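Vellholm table, 149 x 80 cm

Product type: dining and work table
Range: Vellholm
Maker: Stolo
Design: Ea Kvaran
Colours: light wood; other finishes to order
Delivery: flat, two parcels

The Vellholm is a fixed-top table for dining areas, canteens and shared kitchens. The top is a single rectangular piece with rounded corners, and carries one round cable grommet near the back edge, right of centre. The grommet hole is small and black and takes a standard lamp or charger lead. A moulded plug with the mains connector already fitted will not pass through it.

The depth of 80 cm accepts a placemat, a full-size plate and cutlery at each setting.

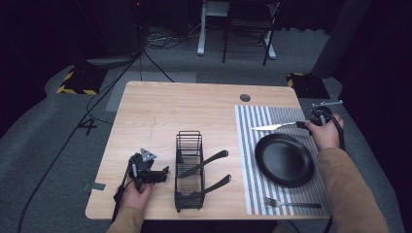 Each setting should be allowed 660 mm of table length where diners sit side by side. On the 149 cm top this gives two settings per long side. A utensil caddy can stand between them. Caddies with a metal base should be lifted when moved, as a dragged wire foot will mark the finish. Felt pads are supplied in the fixings bag.

Surface

The top is finished with a clear coat. Grain varies from one table to the next and cannot be matched between orders. Customers placing several tables in a row should order them together and set them out before fixing the legs. Samples are sent on request.

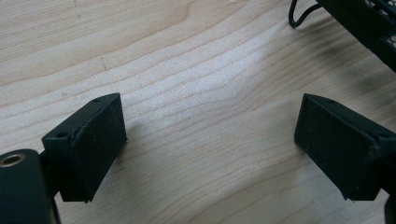 Vellholm top, light finish, grain detail.

Wipe with a damp cloth and dry along the grain. Do not use scouring pads, bleach or solvent cleaners. Fine surface scratches can be reduced with the Louro care kit (sold separately). Deeper marks need the top refinished.

Assembly

Two people, one 5 mm hex key (included). Fit all leg bolts loosely before tightening any of them. Check the bolts again after a month's use. On carpet, use the wide feet from the fixings bag.

Price: 297, excluding delivery
Matching bench: see Flenska
Spare grommets and feet: contact Yanti Gunawan, parts desk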